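Allik opens its doors at Fidthorpe, and the arm mostly behaves

FIDTHORPE, 2018-11-20 – Allik, the small automation firm best known in Fidthorpe for taking up too many parking spots, will hold its second open day at the Kallalik building next month. Admission is free. Parking, regrettably, is still a matter of luck.

The first open day, in June, drew 286 visitors to a building whose fire certificate had been written with rather fewer in mind. This time people will be let through in groups of 20, each with 24 minutes on the floor, and there will be a bell. Staff have been asked not to ring it for fun.

The day is built around Altıntaş, the company's program for teaching a robot arm to handle ordinary household things. Visitors who have seen films about robots should adjust their expectations. Altıntaş does not run, jump or hold opinions. It picks things up, puts them down and, when it has had a good morning, does both with the same object.

"In June a boy of nine watched it for a long while and asked when it was going to start," said Friederike Kasten, who heads the program. "It had been going for ten minutes. We have made it faster. I would like him to come back, and I would like him to be a little kinder."

Much of the work is done in simulation before any real crockery is put at risk. The open day will follow the same order, with simulated runs on the big screen at the front of the hall and the real arm at the back, behind a yellow line. The screen sessions cover grasping, lifting and placing, including the matter of a stick in a mug, which has taken up more of the company's year than anyone put in the budget.

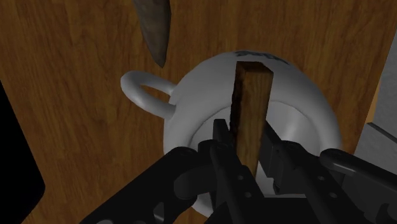
Kasten will give a short talk at the start of each session on why narrow things in round things are harder than they look. She has promised to keep it to one equation. Colleagues who sat through the rehearsal counted three, and the talk has gone back for trimming.

Visitors can also try the job themselves. A pair of hand-operated grippers will be bolted to a bench beside the screen, along with a supply of second-hand mugs that Allik is quite prepared to lose. In June the staff record was beaten by a retired dental nurse within the first hour. The record has been reset, a decision the company describes as administrative.

Tea and coffee will be served by people. Children are welcome with an adult, and the yellow line applies to both.

Places are free but need to be booked, either through the Allik website or at the front desk of the Kallalik building, Fidthorpe. The date and session times are listed on the booking page. Journalists who would like to see the arm before the crowds arrive should ask for Friederike Kasten at the same desk, and should allow time for parking.

ENDS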